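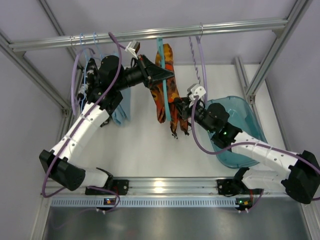 Textile Care Workshop - Notebook
Entry for April, afternoon session
Kept by: Tsion Teshome

Purpose of the session. To settle which hangers are to be used on the short rail for garments with straps, and to record the hanging procedure in a form that colleagues at the Warudholm room can follow without further instruction. The question was left open at the end of the previous entry, where three blouses were found on the floor of the bay in the morning.

Materials. The rail at present carries a mixed stock. There are light blue wire hangers at the left end, a purple one near them, and a twisted purple coil and a lavender one toward the right. The teal plastic hanger was used for the camouflage piece in orange, red and black, which has long strap ends and is the most awkward item in the set. The black and white patterned garment and the light blue one were kept to the left of it.

Observations.

The strap ends of the camouflage garment trail well below the hanger. If they are left loose while the garment is being placed, they catch on the neighboring item. Tsion Teshome recommends gathering the straps in one hand before the hook goes over the rail, then releasing them once the garment has stopped swinging. This was tried 19 times during the afternoon. The straps caught twice, both times on the left side.

Wire hangers remain unsuitable for anything heavier than a light shirt. The shoulders of the wire bend under a damp garment and the neckline creeps to one side. They are to stay on the rail for the present, as the replacement order from Gyamfi has not been confirmed, but should be used for dry items only.

The coiled hanger was bought as a space saver. It holds a scarf adequately. It should not be given a sleeved garment, as the sleeve winds into the coil and has to be worked out by hand. A note to this effect was already made in the winter and appears to have been overlooked.

Spacing. The earlier instruction was to leave the width of a hand between garments. Colleagues' hands differ, and the instruction has been read in several ways. It is proposed that a gap of 300 mm be kept on either side of any garment with straps or ties, and that other garments be hung as close as is convenient. The rail will not hold the full set of 29 garments on this basis. The set will need to be hung in two lots, with the strapped items in the first.

Labels. The Justent labels have begun to peel at the corners after washing. The sewn labels from Javo have held, though the print is small. A box of 1,000 Justent labels is still on the shelf, and it would be wasteful to discard them. They may be used on the storage bags.

Procedure as agreed, pending comment:

1. Close the top fastening, if there is one, before inserting the hanger.
2. Insert the hanger from the hem, not through the neck. Knit necklines have stretched.
3. Gather straps and ties in one hand.
4. Place the hook over the rail with the opening facing the back wall.
5. Release the straps and wait for the garment to settle.
6. Enter the garment number on the sheet.

Step 2 was disputed. Two colleagues prefer to go through the neck for woven garments, and there is no objection on grounds of wear - the difficulty is only that the sheet does not record which garments are woven. A column will be added.

Outstanding.

Confirm the hanger order with Gyamfi, plastic only, one width.
Repeat the strap trial with the light blue garment hung directly to the right.
Send a copy of the procedure to Warudholm and ask for their spacing figure.
Check the hems of the three blouses for marks.

T.T.

Recent entries
Folding boards: second comparison
Shelf plan for storage bags
Wash test, sewn labels
Blouses found on floor of bay

Home | Notebook | Procedures | Supplies | Staff

Textile Care Workshop. Comments on this entry should be left with the notebook keeper. Back to top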